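Putting the winter coats away

Kalevi Rissanen has cleaned and stored other people's winter clothes for 14 years. He started at the counter of a dry cleaner, took over the storage side when the owner retired, and now runs it under the name Iltari from two rooms behind the old shop. In a busy spring he takes in 600 garments. Most of them are padded jackets.

"People think fur is the hard one," he says. "Fur is easy. You hang it up somewhere cool and leave it. A padded jacket comes in with a winter's worth of stuff in the pockets and a zipper full of grit."

He does the first check flat. At work that means a long table, and at home he tells people to use the bed.

"Make the bed first, pull the cover tight, then lay the jacket on it. You want to see the whole thing at once. On a hanger the sleeves hide the sides."

He starts at the collar, where skin oil and makeup collect, and works down. Dark collars fool people, he says, so he goes over them with a damp white cloth and looks at the cloth. Then come the cuffs, the pockets and the snaps. He opens and closes every snap twice.

The zipper gets the most time. He runs a dry toothbrush down both sides and looks at each tooth under a lamp.

"If one tooth looks different from the others, I stop and look again. It might be worn, it might be paint, it might be made that way. I write it on the ticket either way — then there's no argument in October."

Folding comes last. He does up the zipper and turns the jacket face down. The sleeves go straight across the back, one over the other, and the bottom comes up to meet the collar. He doesn't roll padded jackets and he doesn't like vacuum bags.

"I had a customer who kept a good down coat in one of those for two summers. We had it in the dryer on low for most of a morning. It came back, mostly."

At home he uses cotton bags and a shelf in the hall closet. Anything with a furry trim gets the trim taken off if it unzips, and brushed with the nap if it doesn't. He keeps the bags loose enough that a hand can slide in beside the jacket.

Iltari charges by the garment, and the price covers 24 weeks. Late pickups are common. The longest he has held a coat is four years, and the owner did come back for it. "She asked if it still fit," he says. "I told her I only did the coat."
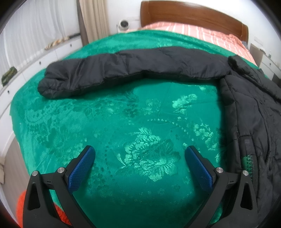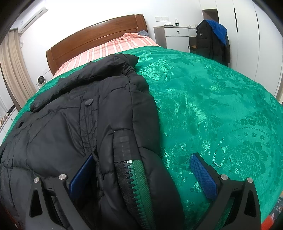
A black padded jacket on a green bedspread.

Should a padded jacket be washed before it is stored, even if it looks clean?

Wash it or have it cleaned if it was worn more than a few times. Sweat and food marks that don't show in spring can turn yellow over the summer, and moths go for them. Follow the care label, and let the jacket dry right through before it goes in a bag. The padding takes a day longer than the shell.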